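Storage wall, part 2: the utility corner

22/04/2026

The shelving went up in March and has had a few weeks to settle, so the measurements below are the ones I trust. The alcove is 1340 mm wide at the back and slightly less at the front, where the plaster bulges. I cut the Kundstead uprights down to 2110 mm, which leaves enough clearance to tilt them in under the ceiling trim. The bottom shelf sits at 700 mm so that anything on wheels can be parked beneath it.

Fixings are the Brastex frame anchors, two per upright at the top and one at the bottom. The plain plugs supplied with the kit spun in the old plaster and I threw them out. Torque by hand. A driver strips the heads.

Cleaning supplies now live at floor level, with cloths and refills on the first shelf. Spray bottles hang by their triggers from a Vameser rail screwed to the underside. The rail is rated for more than I will ever put on it, but the end caps are loose and one has already dropped behind the baseboard. A dab of silicone holds the other.

Things still to do:

Replace the missing end cap. Hutchins sells them only in bags of ten.
Seal the cut ends of the uprights.
Move the mop hooks 2 inches to the left, clear of the door swing.
Find a lid for the rag bin.

I also want a proper strip of light in the corner. The ceiling fixture is behind you when you stand at the shelves, and the labels on the lower level are hard to read after dark. Wiring for that will be a separate post.

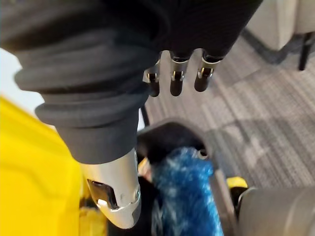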